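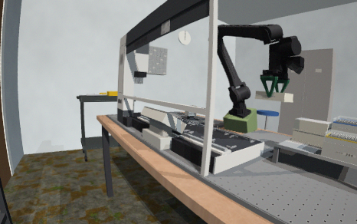

Was passiert mit dem Rack im Greifer, wenn mitten in der Bewegung der Strom ausfällt?
Mit dem Zadach-Haltemodul bleibt es im Greifer. Ohne Haltemodul hängt das vom Greifer ab, und bei unserem eigenen älteren Modell lag es auf dem Boden.

Poveck Zadach 2
Haltemodul für Zweifingergreifer an Pipettierautomaten

Das Zadach 2 sitzt zwischen Handgelenk und Greifer und verriegelt die Finger mechanisch, sobald die Versorgungsspannung wegbricht oder jemand auf den Not-Halt drückt. Verriegelt wird per Feder. Federn haben keine Firmware und wollen auch nie ein Update.

Warum es das Modul gibt
An einem Freitag im Mai löste bei uns im Testlabor der Not-Halt aus. Der Arm blieb stehen, wie es sich gehört. Der Greifer, damals noch der Fleveck ohne Bremse, wurde im selben Augenblick stromlos und öffnete sich, und eine volle Platte ging auf das Deck. Im Protokoll stand: »Sicherer Zustand erreicht«. Für den Arm stimmte das. Das Deck musste komplett zerlegt werden, und in einer Führungsschiene fanden wir noch Wochen später Pufferreste.

Die Auswertung war kurz und peinlich. In der Risikobeurteilung kam der Greifer als Gefahr für Finger vor, als Gefahr für Proben kam er gar nicht vor. Seitdem hat er dort ein eigenes Kapitel -- und wir haben ein Produkt mehr im Katalog. 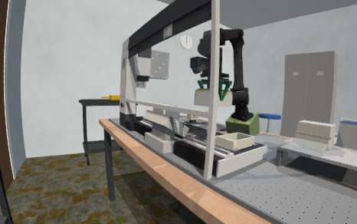
Im Betrieb merkt man vom Zadach 2 wenig. Die Verriegelung greift innerhalb von 60 Millisekunden und hält die Finger in der Stellung, in der sie gerade sind. Zum Lösen braucht es einen quittierten Neustart oder den Handhebel an der Unterseite. Der Hebel ist rot, schwergängig und ausdrücklich kein Griff zum Festhalten. Das steht im Handbuch, und inzwischen steht es auch auf dem Hebel.

Technische Daten
Haltekraft verriegelt: 100 N
Ansprechzeit: 60 ms
Versorgung: über den Werkzeugflansch, kein zusätzliches Kabel
Prüfintervall: alle 200 Betriebsstunden, Auslösetest ohne Last
Steuerung: Wolde-Treiber, im Lieferumfang

Was das Modul nicht kann
Es verhindert keine Kollisionen. Wer dem Arm einen Weg durch den Geräterahmen vorgibt, bekommt ihn auch gefahren, nur eben mit fest gehaltener Last. Besonders beliebt ist der Standpfosten vorn rechts am Rahmen: Steht der Arm rechts neben dem Gerät, gehört der Pfosten mit vollem Querschnitt ins Kollisionsmodell, am besten vor der ersten Fahrt.

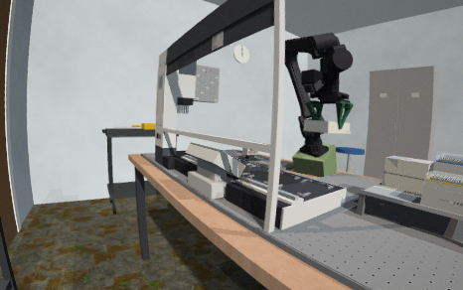 Nach einer Auslösung wird die Last zuerst von Hand gesichert, dann entriegelt. Was sich darunter befindet, entscheidet über den restlichen Nachmittag. Hält der Greifer den Behälter waagerecht über dem grünen Sockel des Arms, trifft ein Fehlgriff beim Lösen vor allem Sockel und Lochplatte. Über dem Deck trifft er Module und Geldbeutel. Wir empfehlen deshalb, Wartepositionen immer außerhalb des Rahmens anzulegen.

Lieferumfang
Haltemodul, 2 Adapterplatten, Schraubensatz, Prüfgewicht, Handbuch auf Papier. Die alten Fleveck-Greifer nehmen wir bei Bestellung in Zahlung, auch solche mit Pufferresten.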